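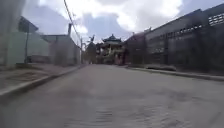 Wieder drei Wochen nichts geschrieben, sorry. November halt. Umzug, Erkältung, dann die Sache mit der Heizung.

Also kurz, bevor ich wieder los muss: die Nebenkostenabrechnung ist da. Nachzahlung 400 Euro. Vierhundert! Für eine Wohnung, in der ich die halbe Zeit gar nicht war. Hab gestern bis halb zwölf am Küchentisch gesessen und die Posten durchgesehen, mit Textmarker und kaltem Tee. Hausreinigung 202 Euro, obwohl wir das Treppenhaus selber wischen. Gartenpflege 152 — welcher Garten? Da steht ein Busch neben den Mülltonnen.

Angerufen bei der Verwaltung (Firberg, wer sie kennt, weiß Bescheid). Warteschleife, Panflöte. Dann eine nette Frau, die leider nicht zuständig war. Der Zuständige ist im Urlaub, ich soll es schriftlich machen. Mach ich. Belegeinsicht verlangen, hat Iolo Ifans mir geraten, der das bei seiner alten Wohnung schon mal durchgezogen hat und am Ende gut die Hälfte wiederbekommen hat. Hat allerdings auch acht Monate gedauert und zwei Ordner gefüllt.

Falls jemand von euch ein brauchbares Musterschreiben hat: gerne in die Kommentare. Ich hab zwei gefunden, beide klingen wie von 1950 und eins davon ist nur für Gewerbe, galub ich.

Sonst so: die Bücherkisten sind immernoch zu. Der neue Kwak-Wasserkocher ist laut, aber schnell. Das Rezept für die Linsensuppe kommt noch, versprochen, ich muss nur den Zettel wiederfinden.

Muss los, Bus.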